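Cleaning cloth

A cleaning cloth is a piece of fabric used by hand to remove dust, grease, spilt liquid or loose dirt from a surface. The term covers woven cotton cloths, knitted cloths, non-woven disposable cloths and the split-fibre cloths usually sold as microfibre. Small towels kept for cleaning are normally included. Cloths that are fixed to a handle or a flat head are treated as mops, although the fabric is often the same.

Names

In British use, a duster is a dry cloth for furniture and shelves, a dishcloth is a wet cloth for washing up, and a tea towel is a larger, flat cloth for drying crockery. Floorcloth is an older word for a coarse, heavy cloth wrung out over a bucket. The same word was also used for a painted canvas floor covering, which has caused some confusion in household inventories. Rag means a cloth cut from worn-out clothing or bedding and has no fixed size.

Microfibre cloth and microfibre towel are used loosely. Sellers tend to call a thin, flat piece a cloth and a thick or looped piece a towel, but there is no agreed weight at which one becomes the other.

History

For most of their history cleaning cloths were not bought as such. Linen and wool were expensive, and a shirt or sheet was mended, cut down and finally used for wiping. Wills and household lists from the English countryside sometimes mention them in passing. A list drawn up in 1590 for a farmhouse kitchen gives "olde clothes for the bord" between the trenchers and the salt box, with no value set against them. A steward's book from 1755 is more exact and separates glass cloths, knife cloths and "rubbers", the last being coarse pieces for polishing tables.

Cheap cotton made it possible to weave cloths for cleaning alone. The yellow duster, with a brushed surface and a stitched edge, became a common household article in Britain, as did the loosely knitted dishcloth. Non-woven cloths came later, made by bonding fibres together without spinning them into yarn, and were sold in packs to be used for a short time and thrown away.

Split microfibre followed. It had first been developed for clothing and imitation suede, and its use in cleaning grew when it was found to hold fine dust well without polish.

Materials

Cotton absorbs water readily and stands up to very hot washing. It dries slowly and sheds lint when new, and a badly finished cotton cloth will leave fluff on glass for several washes.

Linen is stronger when wet than when dry and sheds very little. It is preferred for glassware, but is dearer than cotton and creases hard.

Viscose is found in sponge cloths and in many disposable cloths. It takes up a large amount of water and goes stiff when it dries out.

Microfibre is usually a mixture of polyester and polyamide. Each filament is split lengthways into wedges, which gives a great many fine edges and narrow channels. Dust is caught along the edges, and water is drawn into the channels. The fibre itself absorbs little.

Construction

The way a cloth is made affects its use as much as the material does. Flat weaves leave few marks and suit glass and mirrors. Waffle weaves have sunken squares that increase the surface and help the cloth to dry. Terry cloths have loops on one or both faces and are used for heavier work.

Plush cloths have a deep, soft pile and are used on car paintwork and other finishes that scratch easily. A thick plush cloth can lose its shape in the wash, and some are stitched through at intervals to prevent this. The stitching divides the cloth into raised panels, usually squares or rectangles, with a lower line between each. Quilting of this kind also gives the cloth natural places to fold.
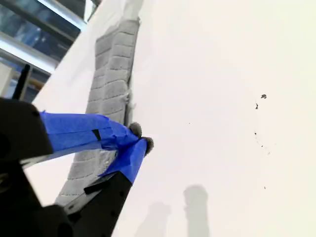
Edges may be hemmed, overlocked, bound with tape or cut with heat or ultrasound. A bound edge lasts well but can be harder than the cloth itself, and for that reason cloths for polished surfaces are often sold without one. Care labels are sometimes fixed with a light glue so that they can be pulled away before first use. A label left sewn in may scratch soft lacquer.

Folding

Cloths are folded both for storage and for work. The usual method for work is to fold the cloth in half and then in half again, which gives a pad about the size of the hand. On a square cloth this leaves eight faces, counting both sides, and each can be turned outwards in its turn as the last becomes dirty. Professional cleaners are commonly taught to work through the faces in a set order.

For storage there are several habits:

Flat stacking, with the cloths in quarters and all the folds facing the same way. This is usual on open shelves.

Long folding, in which the cloth is folded lengthways into a strip. The strip may be hung over a rail or rolled up from one end.

Upright filing, in which folded cloths stand on edge in a drawer or box so that each can be seen from the top.

Thick cloths do not hold a fold well. They spring open if folded more than 2 or three times, and a stack of them leans. Quilted cloths are easier to stack if the folds are made along the stitched lines – a fold across the middle of a panel tends to lift again. Smoothing the cloth out on a table first helps to bring the corners together, particularly where one side has shrunk more than the other.

Care

Dusty cloths are shaken out before washing. Cotton and linen may be washed hot, and were formerly boiled. Microfibre is generally washed at a moderate temperature, on its own or with other synthetic fabrics, as it picks up lint from cotton. Fabric softener coats the split fibres and makes them less able to take up dust or water. Bleach weakens the polyamide. Tumble drying on a low heat is accepted by most makers, but high heat can melt the fine edges and leave the cloth harsh to the touch.

A cloth that smears after washing may still hold detergent or polish. Rinsing it again in plain water is often enough. Cloths used on oil or solvents should be kept apart from the household wash, and those used with linseed oil need to be spread flat to dry outdoors, as they can heat up and catch fire if left in a heap.

Cloths should be fully dry before they are put away. Damp cloths in a closed cupboard soon smell, and bacteria multiply in them.

Colour coding

Many workplaces give each colour of cloth to one kind of area. In Britain a common arrangement is red for toilets and washroom floors, blue for general areas, green for kitchens and bars, and yellow for washbasins or for isolation areas. Grey is not usually part of such schemes and is often used for vehicles, glass or general household work. The colours are a matter of agreement within a trade, and practice differs from one country to another.

Homes seldom follow a full system. A simpler division is by age, with new cloths kept for glass and furniture, older ones for the cooker and floor, and the oldest for the bicycle or the shed.

Sale and grading

Cloths are sold singly, in small packs and by weight. Microfibre is graded by its weight in grams per square metre, with thin glass cloths at the low end and plush drying towels at the high end. The figure is a guide to thickness only and says nothing of how well the fibre has been split.

Among smaller suppliers, Pledus sells plain hemmed cloths in packs of 13, the odd one being a flat glass cloth. Stisura makes plush and quilted towels for the motor trade. Laizer supplies cut cotton rag by the sack, sorted into white and coloured. Fenora, a linen weaver, still lists a glass cloth with a red stripe down each side, in a pattern it has sold for over two generations.

Environmental questions

Reusable cloths replace a good deal of paper towel, but synthetic ones shed fine fibres in the wash. The amount depends on the age of the cloth, the length of the wash and the heat used. Shorter, cooler washes reduce it, and washing bags and machine filters catch part of what is shed. Worn microfibre is hard to recycle, as the two plastics in it are not easily parted. Cotton and linen cloths without synthetic thread can be composted once they are past use, though a hem sewn in polyester will be left behind in the heap.

See also

Chamois leather
Dishcloth
Duster
Tea towel
Terry cloth

Page last changed August 8, 2020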